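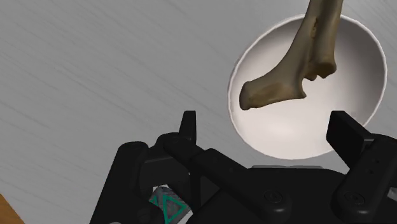

Thank you for the answers about the gearbox of my Soler wagon. I drained the oil yesterday evening, as two of you advised, and I want to report what I found before I order any parts. The oil was dark but it did not smell burned. I let a little of it run into a clean dish and looked at it with a flashlight. For this work I can recommend a round white bowl with smooth walls inside, where even very small pieces of metal are easy to see when you tilt it. I saw a fine gray paste, and two thin flakes that I could bend with my fingernail. The magnet on the drain plug had more of the same paste, but no chips and no broken teeth.

On Saturday the list member from Stindham wrote:

> Before you take the box out, drain it and look at what comes.
> Fine paste on the magnet is normal at that age. Hard chips are
> not. If third gear only grinds when the oil is cold, I would bet
> on the synchro ring and leave the bearings alone. Also, what oil
> is in it now? A lot of people at the Flaltstead meet were running
> the wrong grade, and it makes the shift heavy in the morning.
> How many miles since the last change?

I will try to answer in order. The grinding is only in third, and only when I go down from fourth. Going up from second it is smooth, also in the cold. After 2 or 3 miles it becomes much better, but it does not go away completely. If I press the clutch two times and give a little gas between, there is no noise at all. For me this also says synchro ring, but I have never opened one of these gearboxes and I do not want to be too sure.

About the oil, I do not know. The previous owner gave me a folder with papers, and the last invoice for the gearbox is from a garage in Turkstead that is closed now. It says "oil, trans." and nothing more. I have driven 700 miles with the car myself. Before that, I can only guess.

My questions are these:

Does the thinner grade really help a worn ring, or does it only hide the problem for one winter?

The bearings make a light whine above 40 mph in fourth. It disappears when I lift my foot. Is this usual for the wagon with the long final drive? My neighbor has the sedan and his is quiet, but his has less than half of my miles.

Someone offers me a used gearbox for 100 dollars, without history. I have space for it in the garage, but I would not like to change one unknown box for another. Would you buy it only for the parts?

I have not filled it again yet, so the car is standing on the ramps until I hear from you.

Best regards,
Dulce

Dulce Bermúdez, August

Lists > Soler Owners > Drivetrain > Third gear grinds on downshift

Previous Next Thread Author Reply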